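Nivdale opens second moulding line at Bradano site

Nivdale has started production on a second injection moulding line at its Bradano site. The line makes small clear plastic parts for shop fittings, storage trays and light laboratory use. It entered full service in August after a trial period on the night shift.

The new line, known within the company as Obi, shares a material store and a water chiller with the existing line. It has its own dryer and hopper. Resin is fed from the store by vacuum and held in the dryer before moulding. Each batch is logged against the supplier's lot number, and the log is kept with the finished goods record.

Obi runs tools with up to 2 cavities. Tool changes are carried out from an overhead rail, and the tool store has been moved to the same bay. Floor space taken up by the line, including the packing station, is 300 square metres. Orders below 775 parts will stay on the first line, where set-up takes less time.

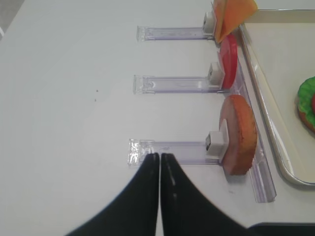 Clear plastic holders on a white tabletop.

Clear parts show flow marks, trapped gas and dust more readily than coloured ones, and most of the changes made during the trial period concerned these faults. Barrel temperatures were lowered in the rear zones. Vents on two of the older tools were recut. The packing station was placed under a filtered air supply, and cardboard is now opened in a separate room.

Inspection follows the procedure already in use at Bradano. Samples are taken at the start of each run, after any stoppage and at the end of each shift. Length, flatness and wall thickness are measured, and surface faults are graded by eye against a set of reference parts. A part which falls between two grades is given the lower one.

Erhan Akgül, production manager at Nivdale, said: "The first line was fully booked for most of last year and short runs were waiting behind long ones. Splitting the work by order size lets us plan both lines a good deal further ahead. We still have work to do on scrap levels during start-up, and that will continue through the autumn."

Start-up scrap in clear grades is ground on site and used in the Povum range of grey pallet spacers. It is not returned to clear products.

Customers with tools held at Bradano do not need to take any action. Part numbers and drawings are unchanged. Delivery notes for goods made on the new line carry the prefix 3006, and this should be quoted in any query about quality or packing. Requests for first-off samples should be sent to the customer's usual contact with the drawing number and issue.

About Nivdale
Nivdale designs and moulds plastic parts for trade customers. Its tool room, moulding lines and warehouse are at Bradano.

ENDS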